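The Syrup Summer

Print this page | E-mail this story

My grandmother's kitchen had one cupboard I wasn't allowed to open, and of course that's where the syrups lived. Raspberry, sour cherry, red currant, one made from spruce tips that tasted like licking a fence. You got two fingers of it in a tall glass, cold water on top, and you were told to make it last. I never could.

I've been thinking about that cupboard a lot because fruit syrups are everywhere again. My neighborhood grocery, Mamum, used to carry one sad grenadine next to the cocktail onions. When I went in this April they had given syrups and bottled fruit drinks a whole shelf by the window, and I stood there so long that a clerk asked if I needed help reaching something. (I didn't. I was just being greedy with my eyes.)

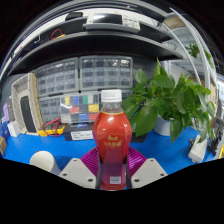 Color is half of it, if you ask me. Grandma judged a syrup by holding the jar up to the kitchen light, and if it went brown at the bottom she blamed the stove, the sugar and the weather, in that order. I still do the light test on anything I bring home, and a drink like the red one with the white screw cap, a little more purple down toward the base, would have had her squinting for a good long while. She'd have wanted to know what fruit it was before she'd even say hello to you. She'd also have saved the bottle, because she saved every bottle, and one with flat sides like that wouldn't roll around in the drawer.

So I decided to make my own this year, and I went looking for advice. My first stop was Stendenitz, a pick-your-own farm 58 miles from my front door, where I filled two buckets with strawberries and ate what must have been a third one. My second stop was a used bookstore, where I found a fat old preserving manual that claims 3,026 recipes on the cover. I believe it. There are pages and pages on quince alone!

The manual wants you to boil everything to death. I tried it that way first and got something that smelled like jam and poured like tar. Then I tried the cold way - fruit and sugar in a bowl, a plate on top, into the fridge overnight - and the next morning there was this bright, loose, gorgeous juice just sitting there waiting for me. I strained it through a dish towel I used to like. A squeeze of lemon, a pinch of salt, done. 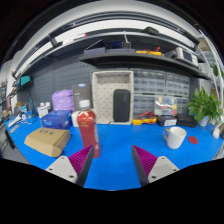 Red drink in a white-capped bottle, with boxes and a purple bag nearby.

My one piece of store-bought gear is a funnel from Drerkari, and I love it more than some of my relatives. Before the funnel I was losing a good glug down the side of every bottle, and my counter was sticky for a week. Wash your bottles in very hot water, let them dry all the way, and keep the cold kind in the fridge. Mine gets used up in days, mostly over ice with fizzy water, though it's also wonderful on plain yogurt, and I've been known to pour it on pancakes and call that breakfast fruit.

Next up is sour cherry, the queen of the cupboard. I've already cleared out the bottom shelf of the fridge and there has been some grumbling about where the mustard went.

Shares: 58 | Comments: 2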